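Talk notes: Teaching by hand, teaching by remote
Hosdale meetup, June, evening slot

Slide 1, title
Say hi, say thanks for staying past the pizza. I'm Petrică Bogdan, I work at Lerkside, and my job is mostly moving a robot arm and hoping it remembers what I meant. Ask who in the room has driven one. If lots of hands go up, skip slide 2 and go straight to the mistakes, they'll like those better anyway.

Slide 2, two ways to show it
Way one: you grab the arm and push it through the job. We started there. Great for big slow moves, and visitors love it (let them try at the break if the Drulport arm made it here in one piece). Trouble is, your hands are on the robot, so your hands and sleeves end up in the video it learns from.
Way two: you sit a few feet away with a second, smaller arm, and the real one copies you. We call ours Oprea, after the street the old shop was on. It feels very strange for the first hour. You squeeze, and over there something else squeezes, and you feel nothing in your fingers!
Pause here, somebody always asks about force feedback. Short answer: we don't have it, we'd love it, we're cheap.

Slide 3, what a demo is
Keep this quick. One demo is one go at the task, start to finish. Joint positions plus video from the cameras, including the little one at the wrist. We have 2,000 of them now for food handling, from 5 people who drive very differently. I'm the slow one. Tell the story about the day I tried to go fast and we threw out the whole morning.

Slide 4, mistakes we made
I used to watch the arm from my chair when I drove. Bad habit. From the chair I could see all kinds of things the robot couldn't, like how close the far finger was to the table, and I used all of it without noticing. So I was teaching it moves it had no way to work out from its own cameras. Now we drive from the screens only. My first week of that was awful, I was so clumsy, and the policy we trained on it was still better than the old one.
Other mistake: being too perfect. If every demo goes straight in and closes in the middle, the robot never sees what to do when it's a bit off to one side. Now we start off-center on purpose and fix it on the way in. We redid 64 demos just for that and I'd happily do more.
Drink some water here.

Slide 5, soft things
Slow down, this is the part I care about. Blocks are easy. Bread is horrible. Squeeze it a little too much and you've changed the thing you were trying to pick up, and the filling wants out the side. What I tell new drivers is to stop with the fingers open on both sides, look at the gap left and right, and only then close. That stop feels like wasted time when you're driving. It's the bit I'd keep if I had to throw away everything else.

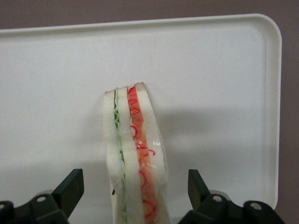
Closing is its own little skill. I close until the bread just starts to give, wait a beat, then lift straight up. No sideways wiggle! We all want to wiggle, it's what your own hand would do, and with two stiff fingers it just peels the slices apart. Clear wrap is a pain too, it shines and the shine moves as the camera moves, so mix up the lights between sessions.

Slide 6, what I'd do on a small budget
Start by remote if you can get a second arm, by hand if you can't. Get more than one driver. Write down what counts as a good demo before you record any, and watch some back at the end of each day, all the way through, even the boring ones. Delete without mercy.
If there's time, play the clip of Oprea dropping the bun. If not, go to questions, and repeat each question into the mic, people at the back complained last time.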